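# 家事ロボットはどこまで来た? お皿1枚から考える
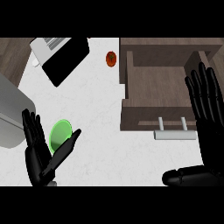 *シミュレーション上の調理台。左手で緑のお皿をつかんだところ。*

先月号の食洗機の話に、思った以上にたくさんのお便りをいただきました。いちばん多かったのが「で、うちの台所に来てくれるのはいつなの?」というご質問。うれしいですね、私もまったく同じことを毎晩シンクの前で考えています!

というわけで12月号は、Levenの家事動作チームが取り組んでいる「お皿の片づけ」を取り上げます。課題の名前はLirero。両手のロボットにお皿を持たせ、決められた場所まで運んで置かせるという、書いてしまえば1行で済む仕事です。ところがこれが、見れば見るほど面白いんです。

まず、つかむところ。人間は平たいお皿を取るとき、縁にちょっと指をかけて浮かせ、親指で押さえますよね。あの一瞬の動きを機械の指でやろうとすると、角度が少しずれただけで皿が逃げてしまいます。それが今年の春ごろから、目に見えて安定してきました。シミュレーションの中で同じ動作を900回くり返し、皿の位置や向きを毎回変えて試したそうで、夏の時点の集計では100回あたりの失敗が15回まで減っています。数字だけ見ると「まだ落とすのか」と思われるかもしれませんが、1年前の映像を知っている身としては、もう拍手ものです。

次に、もう片方の手。これが個人的にはいちばんの見どころです。皿を持っていない手をどこで待たせるか、いつ引き出しの取っ手に伸ばすか。私たちは皿を持ったまま平気で戸棚を開けますが、左右の手に別々の用事をさせるのは、機械にとってかなりの難題です。Leverのように片方を固定してしまえば楽になる、という単純な話でもなく、チームでは両手の動きをまとめて学ばせる方法を選びました。片手ずつ教えていたころのぎこちなさを思うと、ずいぶん自然になったなあと感じます。

それから、まわりの物。本物の調理台には、しまい忘れた野菜もあれば、レシピを見るために開いたパソコンもあります。画面の中の調理台にもトマトやノートパソコンが置いてあって、なんだか親近感がわきませんか。こういう「片づいていない台所」で練習しておくことが、実機に移したときに効いてくるのだそうです。

では、現場ではどうか。業務用厨房向けのFlundicoは、社員食堂の下膳コーナーで試験運用が続いています。トレーの形がそろっていて、置き場所も決まっているぶん、家庭よりずっと条件がいい。昼の営業でおよそ112枚のトレーを仕分けたと聞いて、思わず声が出ました。もっとも、汁の残ったお椀はまだ人の担当ですし、重なった小皿でよく止まるとのこと。係の方は横で別の作業をしながら、止まったら直しに行くという使い方をしています。

家庭用については、Imaiが来年、収納だけに絞った試作機を見せてくれる予定です。洗うのは食洗機、しまうのはロボット。この分担なら案外早いかも、と私は期待しています。お鍋や包丁、うすいガラスのコップはまだ先でしょうが、毎日使う平皿だけでも棚に戻してくれたら、夜の10分がまるごと浮くんですよ!

次号では、洗濯物をたたむ機械の近況をお届けします。「この家事こそ任せたい」というご意見も引き続き募集中ですので、このメールへの返信でどうぞお寄せください。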